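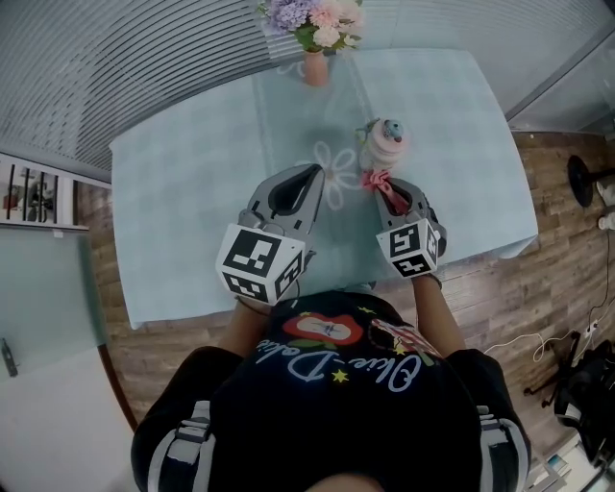 Figure 1. Two-gripper handheld collection, tabletop tidy task. Right gripper closed on the scrunchie; marker cubes on both grippers.

Progress report, second period
To: Bramell, program office
From: Dennis Dobson, Staniforth lab
Date: 6/14/20

Short version

We have 105 usable demonstrations of the tabletop task and a trained policy that does it on the arm some of the time. I don't think either of those facts supports the claim in our proposal yet, and I would ask you not to repeat the claim in your own summary until the September report. The reasons take up most of what follows.

What was promised

The proposal said that a person working with handheld grippers could teach a two-armed robot soft-object handling as well as a person driving the robot by remote control, and in less time. The "less time" half is easy to believe. The "as well" half is what the money is for.

I wrote that sentence in the proposal with more confidence than I have now. Most of the published work we leaned on reports success on the same table, with the same objects, that were used for collection. That is a fair first test and a poor last one.

Work done this period

Collection. All 105 demonstrations use the Letetti task: pick up a soft item, bring it to a container, put it in, close up. The person wears the harness and holds one gripper in each hand. The position of each gripper is worked out from the printed marker patterns on its cube, and the head view is recorded along with it. We threw out any take where the tracking on either cube dropped for more than a moment. I had expected to lose a few that way and we lost a lot more than a few, nearly all of them during the closing step, when one hand passes over the other and hides a cube.

This matters more than it sounds. If the takes we throw away are mostly the ones where the hands cross, then what is left over is a set of demonstrations by people who happened not to cross their hands. The policy learns a tidier task than the one people do. I raised this in the last report as a worry. I am now fairly sure it is happening, and I don't have a fix I trust.

Fabric. Soft items are the point of the task and also the trouble with it. A stretchy loop of cloth can be held in a great many ways and hangs differently each time. The gripper position tells us where the jaws are. It says nothing about how much cloth is between them. A take where the person has a good grip and a take where the cloth is about to slide out look the same in the motion data, and we are relying on the camera view to tell them apart. Whether the trained policy uses the camera view for this, or just learns to close and hope, is a question we haven't answered.

Training. We trained 6 versions of the policy, which differ in how much of the head view they are given and how far ahead they plan. Two of them finish the task on the arm often enough to be worth testing properly. The other four fail early, mostly by closing the jaws short of the cloth. I am not giving success rates for the two good ones. The trials were run by the same people who picked the versions, on the same tablecloth used in collection, and they were allowed to reset the item if it landed badly. Any number from that would look better than it should, and once it is in a report it gets quoted.

The tablecloth question

Our table covering has a flower pattern and a darker band down the center. It makes for a good-looking setup and the collection team likes it. It is also a ruler. A policy can learn that the container is usually a certain distance from the band and reach for that spot without paying any attention to the container itself. We tried one quick check, swapping the cloth for a plain one with everything else left as it was. Both good versions got worse. One got much worse. The check was too small to put a figure on, but it is enough for me to say that at least part of what we have been calling skill is memory of the table.

There is an easy reply to this, that more variety in the data will take care of it. It may. The Clolmont group say as much in the notes they shared with us, and they have more tables than we do. They also collected with a fixed overhead view, where ours moves with the wearer's head, so I would not carry their result over without testing it here.

Comparison with remote control

Not started. The remote control rig was ready later than planned, and I decided against rushing a comparison in which one side had weeks of practice and the other had an afternoon. This is the central comparison of the project and it is behind. I would sooner report it as behind than fill the space with something weaker.

Spending

Within plan. Staff time on collection went over and equipment came in under, and the two nearly cancel. The money set aside for the comparison is untouched.

Changes to the plan

We will stop adding demonstrations on the current table. More of the same would raise the count in this report and teach us very little.

New collection will rotate cloths, containers and background, including days with a bare tabletop.

Takes with hidden markers will be kept and stored apart, even though we can't train on them now, so we can at least measure how different they are from the takes we kept.

Trials on the arm will be run by a person who doesn't know which version is loaded. Resets will be logged as failures.

The comparison with remote control will use the same items and the same number of practice hours on both sides. If handheld collection comes out behind, the September report will say so in its first paragraph.

What I need from the program office

A decision on whether the comparison can run past the end of the third period if the new collection takes longer than planned. I am not asking for more money. I am asking for the option to be late with a result I believe.

I would also like the wording on your project page changed. It currently says the method "matches" remote control. We have not shown that. "Is being compared with" would be accurate.

Dennis Dobson
Staniforth lab

Related items
Progress report, first period
Letetti task: object list and reset rules
Notes on marker tracking loss
Clolmont shared notes, fixed overhead view
Staniforth lab: comparison plan, draft 2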